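Changing banks, part one

March 23, 2023

I have been with the same bank since I was fifteen. My mum took me into the Gendville branch with a jar of coins and a birth certificate and they gave me a passbook. The branch closed in January. The sign is still up but the windows are papered over, and the nearest one is now 66 kilometres away.

I don't go into a branch often. I went in perhaps twice last year, once to get a cheque made out and once to ask why my card had stopped working. Both times it took a person ten minutes to fix something the phone line couldn't. So I decided it was time to look at moving everything.

The first job was making a list of what comes out of the account. I printed off a year of statements and went through them with a highlighter at the kitchen table. Rates, power, water, car insurance, phone, internet, the gym I thought I had cancelled. That last one had been quietly taking money since before the move. I rang them and they have agreed to refund 2 months, which I suppose is something.

The home loan is the awkward part. I could leave it where it is and only move the everyday account, but then I lose the fee waiver. The loan runs to 2073 if you believe the letter they sent me, which would make me well over a hundred. I rang about that as well. It was a typing error and a corrected letter is coming in the post.

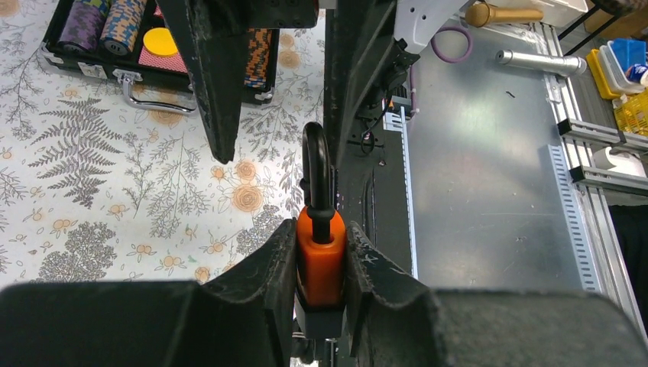 Ishbel Dunbar wrote in under my last post to say that she moved her everyday account first and left the old one open with a bit of money in it for a few months, so anything she had forgotten would still go through. She had 5 payments turn up that weren't on her list, including her ambulance cover. She also said to change your pay over last, once the direct debits have settled.

I'm going to do it her way. I had planned to close the old account on the same day, mostly out of annoyance, and I can see now how that would have gone.

I've narrowed it down to a credit union and one of the online banks. The credit union has an office across from Vetetti, the fruit shop, and they open Saturday mornings. The online one pays better interest but you have to deposit a set amount each month and make a certain number of purchases to get it, and I know I'll forget.

The forms for the credit union are on the bench. They want two kinds of ID and my licence still has the old address on it, so that has to be sorted first.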